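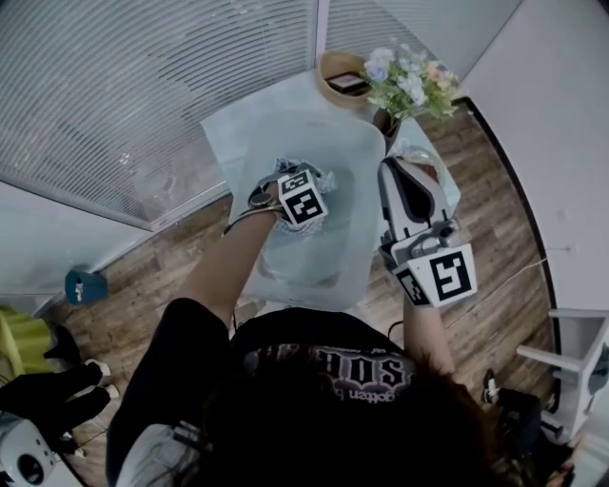 2 min read

Subject: Re: [club-list] Rear sight on the club air pistols

Hello Zbigniew, hello all,

On Monday Zbigniew Zieliński wrote:
> Two of the Szalai pistols shoot low and left for everybody in the
> beginners' group. I turned the rear sight until the screw stopped and
> it is still not enough. Should we order new sights from Catano, or is
> it the pellets? Also the left grip panel on number 12 is moving.
> Z.

Before we order anything, please try with other pellets. In February we changed to a lighter one, and I have in my notebook that the group moved down when we did it. I still have one open tin of the old type, 545 is written on the lid in pencil, so you will recognise it. It stands on the upper shelf, behind the targets.

Please shoot from the rest, not from the free hand, and let the same person shoot both pistols. Beginners often pull to the left when they press the trigger too quickly, and then we would correct the sight for a mistake of the finger. Ginevra shoots very steady and she said she can come on Thursday.

If it is still low after this, then yes, I agree with new sights. I would ask for the price of 3, so that we have one in reserve. The last time Catano needed long to answer, so it is better to telephone.

About the grip: please do not tighten the screw more. The wood under the washer is already pressed in, and last year one panel has split in this way. I can put a thin piece of leather under it - this held very well on my own pistol. Leave it in my locker with a note, please.

One more question for Hauwa: is the trigger weight still in the drawer, or did you lend it to somebody?

Kind regards,
Eylül Saraç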